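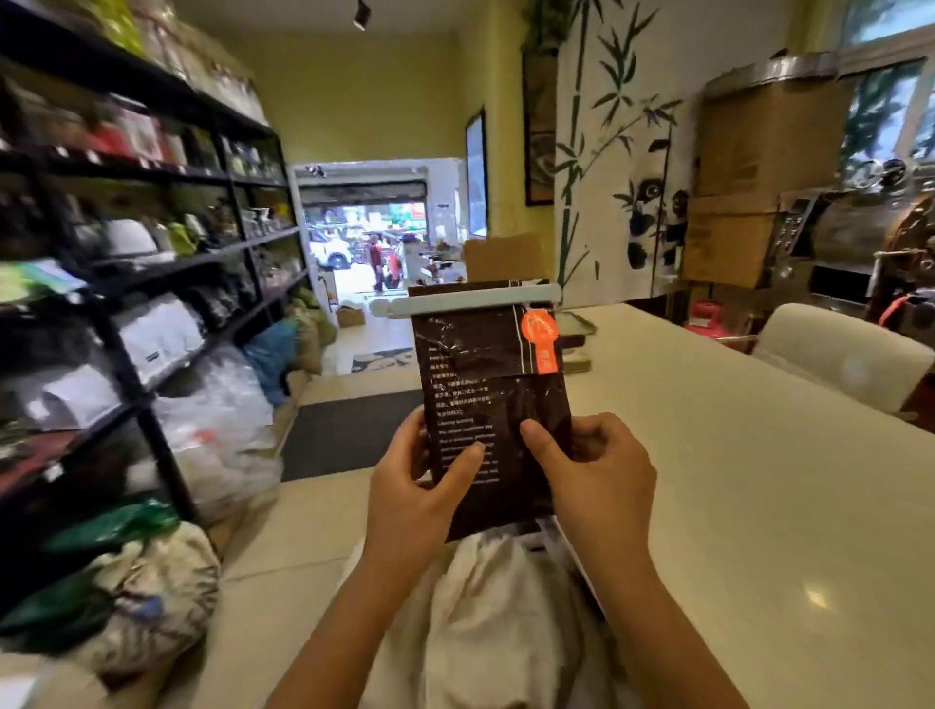
Frequently Asked Questions: Household and Shop Tasks

Can a machine reseal a bag of food?
Sometimes. In our June trials at Pesberg, the test arm closed a stiff pouch with a clip in 7 of 21 attempts. Soft or crinkled bags remain difficult.

Can it restock shelves?
Boxes of one size, yes. Sacks and loosely filled bags are still handled by staff.

Does Flinia recommend buying a robot for a small shop?
Not at present. The position will be reviewed after the next trials.

Whom should I contact?
Please write to Dalia Kivi, Public Inquiries, and quote reference 2371.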